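Visit report: Fluter project, garment folding session, Mostosmont

I went to Mostosmont on 2025-09-10 to look at the data side of Fluter, which trains a folding policy from demonstrations made with hand-held grippers. No robot arm is used at this stage. Anas El Ouafi, who runs the collection, had asked for comments on the protocol before the next release.

The current set holds 3,858 demonstrations, of which 3,192 passed filtering. Most rejects come from tracking loss during fast wrist turns. Each garment is laid out front up, the sleeves are brought across the body, and the item is then folded toward the hem. Zippers are recorded as a separate class because the pull and the collar change how the front panel lies. 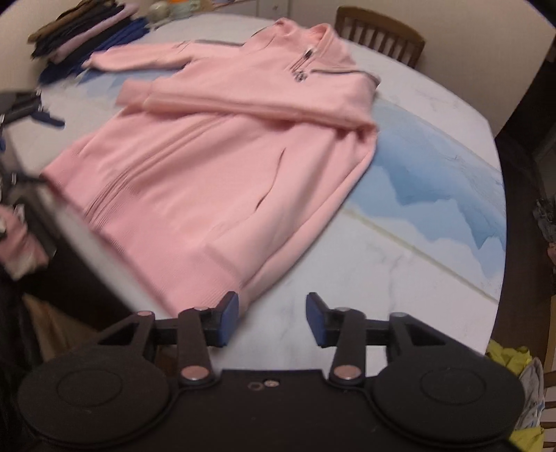
Pink zip-up knit, gripper jaws open, one sleeve folded across the chest.

The policy, called Maillard, takes wrist views only and predicts short segments of gripper motion and jaw width. An earlier version, Grillach, predicted fold lines first and planned the motion afterward. It did well on flat T-shirts and poorly on anything with a stand-up collar. It was dropped in February.

Cuffs remain the main source of error. A ribbed cuff stretches when pulled, so the sleeve keeps moving after the jaws stop.
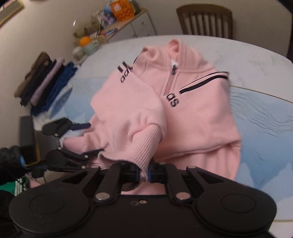 El Ouafi's group now labels the release point by hand on 200 clips and uses these to correct the rest. On their bench trials this cut dropped sleeves by nearly half, though only for knits. Woven shirts showed no change.

I suggested logging jaw force, which they do not do at present. The next batch is planned at 1,000 demonstrations, with more dark fabrics.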